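FOR IMMEDIATE RELEASE

August 24, 2018

Brellero to move all household refills to one cap size, opens returns at 90 stores

Shoppers can bring back empties starting in November. No receipt, no sign-up.

Brellero, the regional grocery and household chain, said today it will switch its whole own-label cleaning and bath range to a single cap size and start taking back empty bottles at 90 stores. First stores go live in November. Rest follow as shelving arrives.

The range covers dish soap, hand soap, shampoo, body wash, floor cleaner and the lavender laundry liquid that came back this spring after customer requests. Until now those products used a mix of caps from different suppliers. Refill pouches fit some and not others. Customers wrote in about it. A lot.

"People were buying a refill, getting it home and finding the neck was wrong," said Kathleen Dunne, head of own-label at Brellero. "Then it goes on the counter with a funnel and half of it ends up in the sink. We had 2,668 messages about caps and refills last year. That is a big pile of mail for a small piece of plastic."

The new caps come from Firnusach, which has supplied Brellero's shampoo line for several years and will now make caps for the full range. Flip-top for anything used in the shower or at the sink. Screw top for floor cleaner and laundry. Same neck on all of them, so any Brellero refill pouch will fit any Brellero bottle. Old bottles can still be refilled with a free adapter ring, ask at the customer desk. 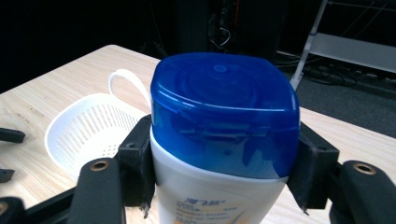

White bottle with blue flip-top cap.

How returns work: rinse the bottle, leave the cap on, drop it in the bin by the store entrance. Brellero own-label bottles only for now. Other brands are under discusion and an update will come when there is something to say. Pouches cannot go in the bin. Neither can pump heads, which have a metal spring inside and need to be sorted separately.

Each returned bottle earns one stamp. Ten stamps gets a free refill pouch, any scent, any size up to the family pack. Paper cards at the register, or ask the cashier to add stamps to an existing Brellero account.

Collected bottles go to Cletulach, the sorting and washing plant that already handles Brellero's milk crates. Bottles in good shape are washed and sent back to be filled. Scratched or cracked ones are shredded and the plastic sold on. Cletulach has added a second wash line for the work and is hiring for evening shifts, details from the plant office.

"Caps are the hard part," said Areeba Shaikh, operations lead at Cletulach. "Soap dries in the hinge. We tested 800 used bottles over the summer and had to change the soak time twice before we were happy with it. If people rinse at home, even a quick rinse, it helps us alot."

Prices on bottled products stay where they are. Refill pouches drop by 10 cents on hand soap and dish soap, 20 cents on everything else. New shelf tags go up the same week as the bins.

A trial at the Ó Gríofa Street store ran through June and July. That store has a refill shelf next to the register, and the trial showed it should really be next to the bottles, so it is moving. Other stores will have the shelf in the cleaning aisle from day one. The Ó Gríofa Street bin stays in place and is open for returns now, including weekends.

Schools, gyms and other bulk customers that use more than 200 bottles a year can ask for a pickup instead of using the store bins. Pickups are on weekday mornings. Forms are at any customer desk. Please do not leave bags of bottles outside the store overnight.

A full list of stores and start dates will be posted at each entrance and printed in the fall flyer. Stores without a parking lot get a smaller bin, emptied daily.

About Brellero
Brellero sells groceries, household goods and garden supplies under its own label and others. Family owned. Head office and main warehouse share one site.

Media contact
Kathleen Dunne, own-label office, Brellero. Bottle samples and store visits on request, two days notice please.

###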